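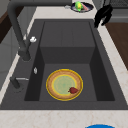

So we got shut out of the lake on Friday and I have been grumpy about it all weekend, which means you get a blog post.

Some background for anyone new. Every May, when the first properly hot spell shows up, we drive out to Allari Lake with the big cooler and the bad folding chairs. It's an hour and a bit from our door. There's a day-use lot on the north side with 60 spaces, a strip of gritty sand that everybody calls a beach, and a trail that goes up through the oaks to the overlook. It's nothing fancy. The water is freezing until July. I love it a ridiculous amount.

This year they've gone to reservations. You book your car in online, you get a code, you show the code at the gate. Fine! I had read that. What I had not read (it was on a different page of the park website, under a heading that said "Seasonal Information") was that the north lot is closed on days when the fire danger is rated very high, code or no code. And the rating goes up at six in the morning, by which time my husband had already made the sandwiches and I was trying to get sunscreen on a child who was lying on the floor.

We got to the gate a little after nine. There were maybe a dozen cars turning around in front of us, so I had a feeling. The ranger was very nice. She had obviously said the same thing over and over that morning and she still said it kindly, and she gave us a photocopied sheet with the other places we could try. I asked if we could park along the road and walk in, and she pointed at the tow truck. Okay then!

Here's where I get to complain for a paragraph. I don't mind the closure. It hadn't rained in weeks, the grass along that road is the color of toast, and one idiot with a grill could take out the whole hillside. Close it! But they had my email address. They had my license plate. They had my phone number, which I was required to type in twice. A text at six fifteen would have saved all those cars a trip up a winding road in 96 degree heat with, in our case, someone in the back seat who gets carsick after the second switchback.

Anyway, the sheet. There were four places on it. Two of them were full by the time I got a signal and could check. One was a boat ramp with no swimming. The last was Omik Creek, which I'd driven past a hundred times and never once pulled over for, mainly because the sign is tiny and the turnoff is on a bend.

Reader, it was lovely. You park on gravel under some big sycamores and pay at a metal box (bring cash, bring small bills, I had to put in a ten for an eight dollar fee). Then there's a flat path that runs beside the creek for a mile or so until you get to a swimming hole with a rope strung across the upstream end. The water came up to my waist at the deepest part. There was shade! Allari has no shade at all unless you hike for it, and I had forgotten what it's like to sit outside at noon without feeling like a rotisserie chicken.

We got talking to an older gentleman named Segundo Huamán who was there with his granddaughters and had clearly been coming for years. He knew which rocks were slippery and which ones only looked slippery. He told us the creek gets closed as well, later on, usually when the flow drops and the water gets warm and green, and that the county puts a notice on the box at the parking area and pretty much nowhere else. So you have to drive out and look. I asked him how anyone is supposed to know and he shrugged and said he calls the feed store across the road and asks them. I now have the number of the feed store in my phone.

He also talked us into doing the Hajdu Loop, which leaves from the far end of the swimming hole. It climbs to 1,575 feet, according to the post at the top, and it is not stroller friendly, and I would not do it in sandals again. The view was mostly haze. But you could see the lake from up there, the whole north beach completely empty and glittering, and I'm not going to lie, that stung a bit.

A few practical things, since a couple of you asked in the comments last time:

If you have a booking at Allari and the lot closes, you do get your money back, but you have to ask for it. There's a form. Mine took me two tries because it wanted the code with the dashes in it.

The county does have an alert system. It's called Follow, it's separate from the reservation site, and you sign up for each park individually. When I signed up it told me I was number 701 on the list for Allari, and considering the reservation page says they take up to 200 people a day on the beach, I think a lot of folks don't know it's there. My friend Kornél Pálfi has been on it since last summer and says the messages do come early, before six thirty most days.

Dogs are allowed at Omik on a leash and not allowed at Allari at all from now until the end of September.

No grills, no charcoal, no camp stoves at either place while the rating is high or above. Cold food only. We had the sandwiches, a bag of cherries that got sat on, and iced tea out of the big thermos.

The bathroom at Omik is one portable toilet. Go before you leave home.

We got back at five thirty, everyone sandy and pink and starving, and the house was like an oven because I'd left the blinds up on the west side. Cereal for dinner. I've got another Allari booking in two weeks and I'm going to try it again, with the alerts turned on this time and the feed store as backup. If any of you have been up to the south side lately, let me know if the steps have been fixed, because last fall the bottom three were just gone.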